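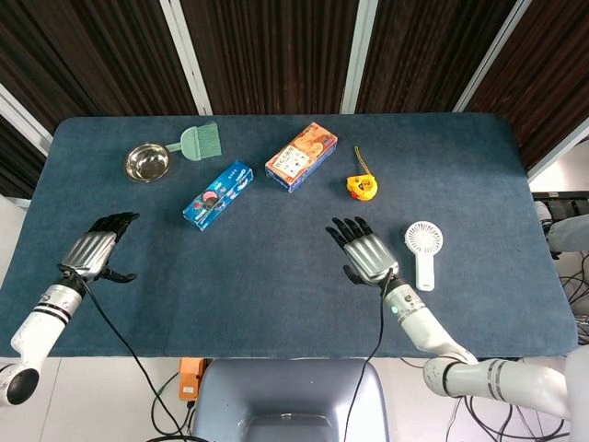
Elie Chidiac says he has stopped asking luggage companies what they mean by "lifetime," because the last three he asked gave him four answers between them. One told him it meant the life of the bag. He asked how long the bag would live, and was told that depended on the bag.

That exchange is on page two of The Lifetime Question, a plain-language review of luggage warranties released this February by Hakim Luggage Repair of Roldale. The shop read the full terms of 68 warranties sold or advertised as "lifetime," "limited lifetime" or "for life." Of those, 61 require the original dated receipt from the first buyer. Forty exclude "normal wear," and most of the 40 never say what normal wear is.

"A wheel is a thing that wears," said Jenő Szabó, who wrote the review and runs the repair bench at Hakim. "If you promise to cover a suitcase forever and then leave out wear, I would like to know what's left. Fire, maybe. Except fire is usually excluded too."

Hakim fixes bags for a living and says so on the first page. Readers are free to take that into account. The shop makes money when people pay for repairs, and a customer holding a good warranty is a customer who may never come in. Szabó said he expected that to be the first objection and would rather have it out in the open. The wording quoted in the review comes from the terms customers are given, and anyone who owns one of the bags can check it against their own paperwork.

WHAT THE TERMS SAY

The phrase "limited lifetime" appears more often than any other in the warranties reviewed. In some, the lifetime belongs to the buyer. In others it belongs to the product, and the company decides when the product's life is over. A few set the lifetime at a fixed number of years, given in a footnote or on a separate web page. Szabó does not see how a number of years can be called a lifetime, unless the customer is a hamster.

Airline damage is the next problem. Most people who check a bag expect the airline to be the one that breaks it, and a lot of them buy a better bag for that reason. The typical warranty sends the customer back to the airline. The airline, in the experience of customers who come to Hakim, sends the customer to the warranty. Both have deadlines, and the airline's is usually over before the suitcase maker has answered its first email.

Shipping is rarely covered in both directions. A large hard-sided case is awkward to box and expensive to mail, and the owner generally pays to send it. Several sets of terms let the company keep the bag if it can't be fixed and offer store credit toward a new one, at a value the company works out itself. The review found no published formula for that value in any of them.

Then there is the matching part. Handles, wheels and zipper pulls change from one model year to the next. When the right part is gone, many warranties allow a substitute "of similar function." Szabó has replaced several of these substitutes and has opinions about them, which the review keeps to one paragraph.

THE SHOP'S OWN GUARANTEE

Hakim does not offer a lifetime guarantee on its repairs and has no plans to start. Its written terms cover a replaced wheel, handle or zipper for one year, including wear, with no receipt needed if the job is in the shop's log. The log goes back to 2000. It is kept on paper for the early years, and Szabó's handwriting is described in the review as "a known issue."

Chidiac, who edited the review, wanted a longer term. Szabó refused.

"I can tell you what a wheel will do in a year," Szabó said. "I can't tell you what it will do in twenty, and neither can the people printing it on the tag."

WHAT SHOPPERS CAN ASK

The review closes with a short set of questions to put to a store before paying. Hakim makes no claim that stores will be able to answer them. When Chidiac tried them out at a Clustthorpe shopping center, one clerk was helpful, one read aloud from the hang tag, and one went to find a manager and did not come back.

Whose lifetime is it, and where is that written down?
Does the warranty cover wheels and handles that wear out from being used?
Who pays the shipping, each way?
If the bag was a gift, am I covered?
If you stop making this model, what do I get?
Can I take it to a local shop and be paid back?

Szabó thinks the last question matters most to people who travel for work and need the bag again in a few days. Few of the warranties allowed it. Those that did asked for approval in writing first.

The review does not rank brands or name a best suitcase. Hakim was asked to include a ranking by more than one person who read an early copy, and declined. Warranty terms get rewritten without notice, and two sets changed while the review was being put together, one of them for the better. Expensive bags did not reliably come with clearer terms than cheap ones, though they did come with nicer booklets.

AVAILABILITY

The Lifetime Question is free at the counter of Hakim Luggage Repair in Roldale and at the Dromberg Street drop-off point, where bags are collected before noon. Printed copies will be mailed on request within the county. Reporters who would like the full list of terms, or who have a warranty they can't make sense of, may contact Elie Chidiac through the shop. Jenő Szabó is available for interviews after 4 p.m., when the bench is quiet.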